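The Second Assessment of the Plorkero Service
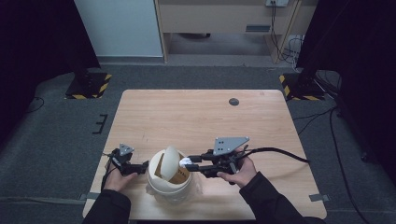 Eun-seong Nam
Contributing Writer, Short Fiction
September 22, 2025

The Board of the Mahmoudi Residential Trust had before it an offer from Plorkero, a supplier of household handling services. For a monthly charge of £1850, the firm undertook to teach its machines the small duties of a residents' floor. Each duty was first to be performed by a trained member of its staff, holding a gripper in either hand, until enough examples had been gathered.

The Assessor was instructed to attend and to report. She arrived at nine and was issued with a badge, a chair and a copy of the service schedule, which ran to 73 pages. Item 2 of the schedule read: Disposal of light waste into a lidded bin.

"You will find it a modest task," said the Demonstrator.

"The Trust has a great many bins," said the Assessor.

He took up the grippers and stood at the table. The bin was white and round, with a swing lid, and the waste was a small piece of white fluff. It seemed to the Assessor that a child might have done the thing in passing, on the way to something else. The Demonstrator brought both hands to the bin with the care of a man threading a needle. She wrote down the time.

"Is the lid included?" she asked, when he had set the grippers down.

"The lid is included under Item 2. Foot pedals are charged separately."

"And if a resident should drop the waste upon the floor?"

He consulted the schedule. "That would be Item 41."

They proceeded in this way until noon. The Demonstrator repeated the task as often as she required, and did not once hurry. Towards the end she found that she had ceased to write and was simply watching his hands. Her father had lived for two years on the third floor of the Trust's house at Suveo. He had missed the bin a good deal in his last winter, and had minded it, and had waited until visitors left before bending to look.

The report was delivered to the Board in the usual form. Under Suitability, the Assessor wrote that the service was slow, that the price compared poorly with the Groltano tender, and that a trial of 130 days should be granted nonetheless, with Item 41 included at no further charge.

The Chairman asked whether the last condition was material.

"It is," she said, and he moved to the next paper.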